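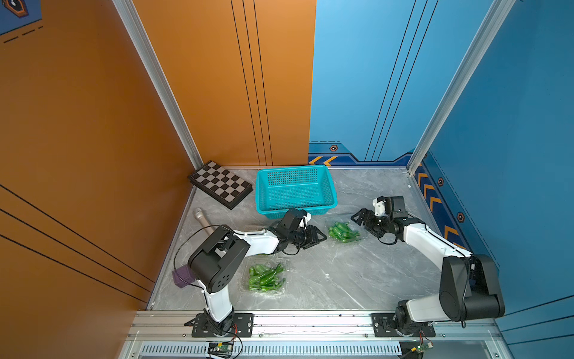 Sowmya Thampi
Club Secretary

Pendell Robotics Club, minutes, March

Present: 26 members. Meeting opened at 6 pm.

1. Last meeting's minutes accepted.

2. Two-arm task. Kaimal group is working on moving the vegetable containers to the basket. Left gripper timing still needs tuning. Agreed to keep the chessboard for the next task.

3. Garnex meet. Entry form due before break. Team of 3 to be picked by vote.

4. Spare cables: Sowmya to order.

Closed at 7:15 pm.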